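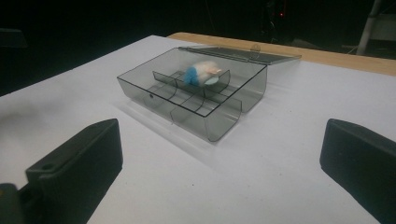

The Case for the Tinted Divided Box

Most advice on storing small soft toys begins with the wrong container. It recommends a fabric bin or a drawstring bag, both of which hide the contents and let them settle into a single mass. I have come to prefer a rigid plastic box with fixed dividers, a hinged lid and tinted walls, and I think the reasons hold up on technical grounds.

Start with the dividers. A straight partition set at a right angle to the floor produces corners, and a plush toy has no use for corners. The stuffing pushes in under its own weight and the fabric creases along the seam. A curved divider gives a scooped floor, and a small toy on its side settles against it over a wide area. The cost is volume. Two arched dividers take up floor space that two flat ones would leave free, and where the curves meet the outer walls there are wedges of space too narrow for anything except a button or a folded tag. I accept the loss.

Tint is the feature people argue with. The usual position is that a see-through box should be fully clear, so the contents can be read from across a room. From across a room I want to know whether a compartment is occupied and, if so, by something blue or something white. Smoky gray gives me that. It also evens out a shelf of mixed colors, which matters once there are 10 boxes in a row. Where walls overlap, the tint doubles and the reading gets worse, so the thing you look for most often belongs in a compartment with a single wall between it and you.

Hinged lids have one clear fault. They need clearance behind the box, and on a shallow shelf the lid strikes the back wall before it is fully open. The catalogs are no help with this. Flusia lists its divided box as 249 mm long and gives no figure for the depth with the lid open. Laaksonen gives the open depth as 300 mm but leaves out the height, and height decides whether the lid passes under the shelf above. A loose lid avoids all of this and then goes missing. I would take the hinge and move the shelf.

One toy to a compartment is the rule I defend most often, usually against people who see wasted air. Air is cheap. Long fibers mat where two toys press together, and pale fabric can pick up dye from a darker neighbor. A white body beside a saturated blue one is the combination I separate first. If a compartment looks too large for its toy, leave it that way.

The open market at Brustville sells used divided boxes through November, mostly sold off by craft shops, and the stall from Pustodbridge usually has the curved kind. Check the hinge before the walls. Scratches in tinted plastic are hard to see at arm's length, but a cracked hinge lug will fail within a season. Of the seven I bought there, two had lugs that had already been glued.

Wash the box in lukewarm water with dish soap, lid open, and dry it fully before anything soft goes back in. The inside of a curve holds water longer than the flat parts do, and a paper towel folded twice will reach it.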